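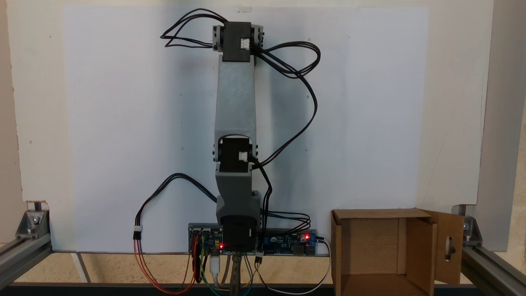
A workspace with a white board on the wall. Photo: Ayane Tsuji

Night bus to Tallent will return in January

The late bus between Zundham and Tallent will start again in January, after two years without any service in the evening. The bus company Larach has confirmed that it will run the route on every day of the week except Sunday.

The last departure from Zundham station will be at 11.40 in the evening. At the moment the last bus leaves at 7.15, and people who work later must take a taxi or ask a colleague for a lift.

The old night bus was stopped when the company lost several drivers in the same winter. Larach said then that the stop was temporary, but the timetable was never changed back. Residents of Tallent collected over 210 signatures and gave them to the district office last spring.

Afaf Atallah, who works in the kitchen of the hospital in Zundham, was one of the people who asked for signatures. She finishes her shift at ten o'clock.

"I have paid for so many taxis that I stopped to count them," she said. "With the bus I will be at home a little later, but I will keep my money. For me it is a big difference."

The route will be almost the same as before. From the station the bus goes past the hospital and the swimming hall, then through Cruickshank and along the river road to Tallent church. The stop at the old dairy will not be used, as the pavement there is still under repair. Passengers who used this stop are asked to walk to the school, where there is a shelter and a street lamp.

In Cruickshank not everybody is satisfied. The village will have the bus in the direction of Tallent only, and the driver will go back to the depot by the main road without passengers. A return service through the village was discussed in the autumn, but the district office decided that it would be too expensive for the first season.

A single ticket will cost the same as in the daytime, and monthly cards are valid without extra payment. Children under 8 travel free together with an adult. Dogs are allowed if there is enough space. Bicycles cannot be taken on the night bus, because the company will use the smaller vehicles on this line.

The district will pay a part of the costs until the end of the summer. After that the number of passengers will be looked at, and the office will decide if the service can continue. Larach has not said how many passengers it expects.

The new timetable will be put up at all stops before the first journey. A printed copy can also be taken from the ticket window at Zundham station, which is open in the mornings, and from the library in Tallent.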